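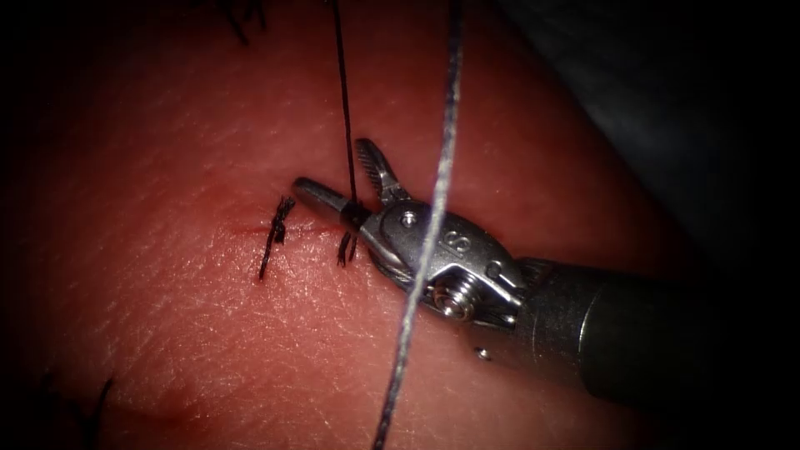 Why does the hot water run out sooner in winter when nobody in the house has changed their habits?

The water coming in from the street is colder, so each shower needs a larger share of hot to reach the same temperature at the head, and the tank takes longer to recover between draws.

That accounts for part of it. I wrote it at the top of the page as the baseline before looking for anything else. The rest of this entry is the tank.

December, evening. Basement at its usual damp. The heater is an electric unit, 80 gallons, put in by the previous owners. Two elements, upper and lower, one thermostat each. The paperwork taped to the side is from Leite, the supply house out past the rail yard, and has the model number, the name of whoever sold it, and nothing on maintenance.

Symptoms as logged over the past month:

- Second shower of the morning goes lukewarm partway through. First one is normal.
- Low popping sound from the bottom of the tank during recovery.
- Kitchen tap, hot side, slow to fill the stockpot. Cold side fine.
- No discoloration. No smell.

The pattern of one good shower and one poor one points at the lower element. With the lower element out, the upper one heats only the top part of the tank, and that part gets used up by the first person awake. The popping points at scale. Both can be true together, as a buried element runs hotter and fails early.

Power off at the panel. Breaker taped. Checked at the upper terminals with the meter and then again at the lower ones. Removed both access covers and folded the insulation back. Someone had been in the lower compartment before me and had left the plastic guard off. It was lying behind the tank, under a paint tray.

Lower element, wires off, resistance across the two screws: open. Upper element reads where it should. Neither one shows continuity to the tank. So the upper is fine and the lower is dead, and the diagnosis took less time than finding the meter did.

Closed the cold inlet. Opened the hot tap in the upstairs bath to let air in. Hose on the drain valve, other end at the floor drain. The valve is plastic and I turned it slowly. It gave a decent stream at first, then a thin one, then nothing at all with most of the tank still full. Sediment in the valve throat. I have read several ways of dealing with this. I opened the cold inlet for a few seconds at a time with the drain valve open, which pushes the plug back and forth. On the fourth try it let go and sent a run of white grit across the floor drain, along with some flakes as large as a thumbnail.

Drained the rest. Filled partway, drained again. Repeated until the bucket sample had only a dusting at the bottom. I let this go 30 minutes longer than I had planned and would do so again.

Element wrench, borrowed from Ingeborg Ruppert next door. She had warned me that the stamped socket kind slips under load and that I should hold it square to the tank with one hand and turn with the other. It slipped once anyway. Then the element broke free and came out hard, with scale packed around the loop. The sheath had split on the underside near the bend. I put it on newspaper on the bench and measured the deposit with the calipers: thicker on top than underneath, soft on the outer layer, and hard enough next to the metal that a screwdriver only scratched it.

With the port open I could reach in. Bottom of the tank still had a bank of scale on the far side from the drain, where the flow does not go. I made a scoop from a length of copper pipe, cut lengthwise at one end and bent with a slight curve. Slow work, a spoonful at a time. Stopped at the point where the scoop came out with more water than solids.

Anode next. I had never looked at it. Six-sided head on top of the tank, under a plastic cap that I had taken for a decoration. It did not move with the breaker bar. It did not move with the breaker bar and a pipe on the end of it. Simone Camargo came over after dinner and held the tank steady against the wall while I pulled, and it let go with a crack that we both felt in the floor. What came out was a bare steel wire with some lumps of metal near the top. By the usual rule it should have been changed long ago. Simone's opinion is that the tank has been rusting since whenever the lumps began, and that I should price a new one. My opinion is that the tank is dry underneath, the fittings are clean, and the new rod costs less than the delivery charge on a heater. We left it there. She took the old rod home to show her brother.

New parts, all from the Leite counter:

- Lower element, low-density type, same wattage and voltage as the old one. The longer folded loop runs cooler at the surface and is supposed to collect scale more slowly.
- Gasket. The old one had gone flat and brittle.
- Anode rod, segmented. The ceiling is too low to drop in a solid one. I measured this before going and was glad of it.
- Brass ball valve and nipple to replace the plastic drain.
- Triva test strips for hardness, one packet.

Element went in by hand until it seated, then snug with the wrench. Anode with tape on the threads, tight, no pipe on the bar this time. Drain valve swapped while the tank was still empty. The plastic one came out in two pieces, and I spent longer picking threads out of the port than on anything else tonight apart from the flushing.

Refilled with the upstairs tap open. It spat, coughed, ran milky, then ran clear. I left it running until there was no air in it at all. An element switched on dry burns out in seconds and I did not want to make the same drive twice. No weep at the element port. One slow drip at the anode, gone after another eighth of a turn. Wires back on, guard back on where it belongs, insulation and covers on. Tape off the breaker. Power on.

Lower thermostat calls only after the upper is satisfied, so there was nothing to see for a while. Sat on the step stool and did the hardness test in the meantime. The Triva strip landed between the last two color blocks, which on their card is the difference between "hard" and "very hard." Tested a cup from Ingeborg's kitchen as well, same street main, same result. Her tank has been flushed every spring and makes no noise.

On the matter of a softener: the Brillix brochure has been on the refrigerator since summer. It claims up to 100 percent removal of scale-forming minerals, and the small type underneath says that results depend on the incoming water and the regeneration schedule. I have no objection to the unit itself. The objections are floor space, the salt, and a drain line that would have to cross the doorway. Revisit once the scale rate with the new element is known. I will pull it after a year and measure with the same calipers in the same place on the loop.

The kitchen tap is a separate matter. Aerator unscrewed: full of the same white grit, presumably carried up the line over the years. Soaked in vinegar in a jar lid. Flow is better though still not equal to the cold side, so there may be more in the shutoff or the supply hose. The faucet is a Rotari and the cartridge comes out from above with a retaining nut. I'm not starting on that tonight.

Recovery check, late evening. Clamp meter on the lower element lead shows current. No popping. Slight ticking, which I take to be the new metal expanding. Thermostats both at the same setting as before. I considered raising the lower one and left it alone, so that tomorrow's two showers can be compared with the log.

To do:

- Return wrench to Ingeborg. Wipe it first.
- Look at the drip pan in the morning with a flashlight.
- Write the anode date on the tank in marker.
- Replace the hose washer, which sprayed my sleeve the whole time.
- Flush again in the spring, 2 buckets minimum, and note how much comes out.
- Rotari cartridge: find out whether Leite stocks it or has to order.

Floor mopped. Grit in the mop. Bed.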